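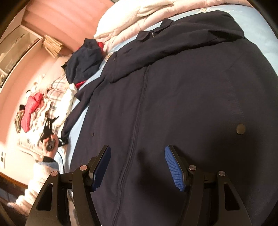
My navy coat, laid out on the bed.

Skaker opened its factory to visitors one afternoon in July, and I went in a bad mood. I've reviewed skin care long enough to have sat through plenty of brand tours, and most of them are a lobby, a slideshow and a bag of minis. The invitation said we would see "every step from raw ingredient to finished jar." I wanted to see if that was true. It was partly true.

There were 18 of us, mostly bloggers and shop owners, plus a couple who I think had won a contest. We were given hairnets, shoe covers and paper coats that tore at the shoulder if you raised your arm. Our guide was Noémi Vass, from product development. She was good at her job and quick to say when a question was outside it. I appreciated that more as the day went on, because a lot of questions turned out to be outside it.

First stop was the storeroom. Drums of glycerin, sacks of thickener, big plastic tubs of shea butter. Someone asked where the shea came from and the answer was "a trusted supplier." Which one? Noémi said purchasing would know. Purchasing was not on the tour.

The mixing room was the best part and I would have stayed an hour. They were making a batch of Prinero, the night cream in the gray jar, and we watched through a window while the water part and the oil part were heated in separate tanks and then combined. It goes from something like thin milk to something like pudding in a few minutes. The batch number on the board was 1605. A woman in front of me asked if the cream was "handmade," since the website says so. Noémi said it was made in small batches. The tank holds 256 kilos. I'll leave you to decide how small that is, but no hand goes near it until the jars get packed into cartons.

I don't mind a machine making my moisturizer. I'd much prefer it, frankly. I mind the word on the label.

After that came the lab, or one bench of it. We got to try Aler, a face wash coming out this fall, at a row of sinks. It's a low-foam gel, a bit slippery, and it took more rinsing than I wanted. My hands felt clean and not tight afterward. The scent is cucumber, weaker than in most of their line, and I liked that. The handout says it "resets the skin barrier overnight." I asked how a product you rinse off in under a minute does anything overnight. The lab person laughed and said marketing wrote the handout. Fine, but they handed it to me.

Aranka Kozma runs the testing side and gave a short talk in the break room, where the coffee was decent and the cookies were not. She talked about stability testing: jars kept in warm cabinets for 3 months to see if the cream splits or changes color. She passed around one that had failed, with a yellow ring on top and a smell like old crayons. I wish more companies would show you a bad jar. When I asked how many people had tried Prinero for the "visible firming" claim, she said it was a user survey and she could send me the details. So far I haven't gotten them. If they come I'll add them at the bottom.

The filling line was stopped when we reached it. We were told it had been running all morning. We looked at it for about 10 minutes anyway, and a man from a pharmacy took a lot of pictures of a conveyor belt.

Then the shop, of course. You can't leave without walking through it. The discount was small and didn't cover gift sets. I bought one thing, the Bạch rice hand balm, with my own money. Thick, plain, hardly any smell, sinks in slowly. I've used it every night since and my knuckles are less rough, though it's also been humid, so who knows. I'd buy it again at the sale price.

Would I tell you to go? If you're curious about how creams get made, yes, for the mixing room and Aranka's talk. It's free, and the parking is easy once you find the second gate (the first one is for trucks and the guard is tired of explaining that). Eat before you come. If you're hoping to find out what's behind the claims on the box, you'll come home with the same questions and a tote bag.

Goody bag contents, since people always ask: a mini Prinero, two packets of Aler, a pen, and a coupon that had already expired.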